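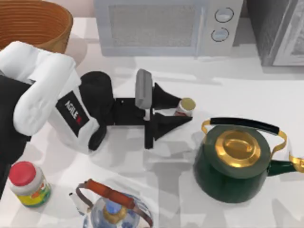
Osateck

Changing the tagline of a small company: do I keep the old one somewhere?

Posted 3rd October

Hello to all. I have a small company that makes and sells skin creams and balms, the name is Prelladach. We are four people. From the beginning our tagline was "Made slowly in Pitlow", because Pitlow is the town where we started. Last year we moved the production to a bigger place, 40 miles away, and so the line is not correct anymore. Also I was told by two shop owners that customers do not know where Pitlow is and do not care so much.

My new idea is "Good for dry hands". It is very simple, maybe too simple. My sister-in-law thinks it sounds like a warning on a package.

My questions are these. Is it dangerous to change a tagline when the regular buyers know the old one? Must I change everything on the same day? I still have 19 boxes of printed labels with the old line and I do not want to throw them in the garbage. And is it bad if the tagline speaks only of hands, when we also have a lip balm and a face cream? The lip balm is a small part of the sales but I would like it to grow.

I searched the older questions on this site, but they are mostly about logos. Thank you for your patience with my English.

Answer 1 (accepted)

I did this change two times, one time badly, so I can tell you what I learned. English is also my second language and for taglines I think this helps a little, we notice when a phrase is difficult.

First, the labels. If the line says "Made slowly in Pitlow" and you do not make it in Pitlow, this is a different problem from taste. A statement about where a product is made can be a legal matter, and it depends on where you sell. Please ask somebody who knows the rules before you use the 19 boxes. Maybe you can put a small sticker over the line. We paid for stickers once and it cost less than new labels, but the work was boring and some of them were not straight.

For the regular buyers I would not worry very much. When we changed ours, I wrote to 80 customers from our mailing list and asked if they remembered the old tagline. Most of those who answered remembered the color of the package and the name, and wrote something wrong for the tagline. One person gave me the tagline of a competitor. This was a little painful to read.

About the same day: website and emails first, then the printed things when they finish. A few months with two versions is normal for a company of your size. Only do not have both on the same page. I would try to be ready before December if you sell gifts, and not touch anything during that month.

Now the line itself. "Good for dry hands" is clear and I like it. But if you want the lip balm to grow, you are closing a door. You could try "Good for dry skin", which covers the three products. It is less special, I admit. Say it aloud to a person who does not know you and ask what you sell. If the answer is correct, it is enough. And check that your new line does not promise to cure something, it can make trouble with cosmetics.

The word "slowly" was the best part of your old tagline, in my opinion. Can you save it?

Answer 2

Keep the old one, people like places. Ljungberg soap has a town name in the tagline and I buy it and I never was there.

Comment from the person who asked: But they still make it in the town, I think. We do not.

Answer 3

I agree with the first answer about the rules. I want to add one thing about "Good for dry hands". Look at it in small letters on the smallest package you have, probably the lip balm. We had a tagline of seven words and on the small tin it could not be read, so we left it off there, and then it was only on half of the products. Yours is four words, so it can fit.

Also search the exact phrase before you print. Somebody may use it already.

Comment from the person who asked: Thank you, I did not think of the small tin. I am now between "Good for dry skin" and "Made slowly for dry skin". I will print both on paper and put them on the wall for a week.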